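Bloques blandos Lullanico: menos ruido, la misma publicidad de siempre

Desconfío de cualquier juguete que prometa «calma» en la caja. Los bloques blandos de Lullanico la prometen dos veces, una en la tapa y otra en el lateral, junto a un párrafo sobre creatividad que podría acompañar a una caja de pinturas o a un puzle sin cambiar una coma. El juego trae 80 piezas y me costó 87 euros. Por ese precio esperaba algo más que buenas intenciones.

Vivimos en un segundo piso con suelo de tarima y una vecina que trabaja de noche. Hasta ahora en casa se jugaba con los cubos de madera de Drostska, que son magníficos y suenan como una mudanza cada vez que se cae una torre. El motivo de la compra era ese, el ruido, y en eso no tengo queja: los Lullanico caen y apenas se oyen. Duermen la siesta los que tienen que dormirla.

Con lo demás soy menos generosa. La web habla de construcciones «de gran estabilidad» y eso, con una pieza blanda, hay que demostrarlo. Las torres bajas aguantan. Las altas se van ladeando poco a poco, y mi hijo mayor, que tiene seis años y poca paciencia, acaba volviendo a la madera. La pequeña, de dos, está encantada – claro que a ella le interesa más tirarlas que levantarlas. 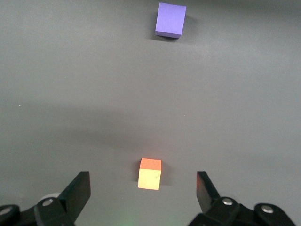 El cubo morado, de bordes ligeramente redondeados y acabado mate.

De los colores me gusta que no chillen. Lo que no me creo es lo de «resistentes a todo». A las pocas semanas ya había marcas de uñas en varias piezas y una mordida en una esquina. Se limpian con un paño húmedo, tardan en secarse y recogen pelo de gato con verdadero entusiasmo. En las instrucciones, una hoja doblada en cuatro, de esto no hay una palabra.

Tampoco ayuda la bolsa. Es de tela fina, con un cordón que se atasca, y las piezas entran si uno las aprieta. Acabé metiéndolo todo en una caja vieja de Plostden, que cierra bien y se puede apilar.

¿Los recomendaría? Para un piso con vecinos debajo y niños muy pequeños, sí, a ser posible en rebajas. Para quien ya construye en serio, no. Les pongo un aprobado justo, y la bolsa la he dejado para los calcetines sueltos.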